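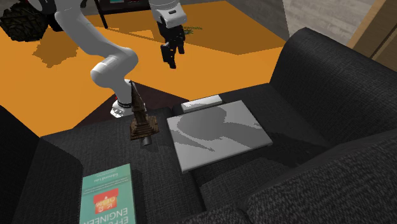
Chidubem Ojo says to vacuum a sofa before you put any water near it, and I've been doing that faithfully, but I still get those pale rings every time I spot clean. The fabric is charcoal, a flat weave, tag code W. I dab with a damp cloth and a drop of dish soap, it looks great, and by the next morning there's an outline bigger than the stain ever was. We bought it in May for the apartment in Larneck and I'd love to keep it looking decent. What am I missing?

posted by Danladi

Chidubem Ojo
Oh, I love this one, because the fix is so easy! Rings form when the water dries from the edge inward and leaves soap and dust sitting at the border. So clean the whole cushion panel, seam to seam, even if the spot is the size of a dime. Mist it lightly with plain water first, then work the stain with your cloth, then go over the entire panel again with a second cloth and clean water. Blot hard with a dry towel — really lean on it — and put a fan on it for the rest of the day.

Go easy on the soap too. A drop in a bowl of water, never a drop on the cloth. If your tap water is hard, buy a jug of distilled. I did 14 dining chairs this way for a friend and the last one came out as nice as the first. Dark fabric shows everything, so test on the back at the bottom before you start. And if the covers unzip, don't be tempted to throw them in the washer unless the tag says so. Mine came back a size too small and I had to wrestle them on.

Altitz
just rent a machine, 11 bucks at my grocery store, done in an hour

Dandari
The rental is great fun but mine soaked the foam and it smelled for a week, so make extra dry passes with the suction only. For old rings that are already there, I've had good luck with one part white vinegar to four parts water, misted over the full panel and blotted. Let it dry completely, then brush with a soft clothes brush in one direction. The brushing made a huge difference on my gray one! Check that your tag says W or WS before any of this. S means no water at all.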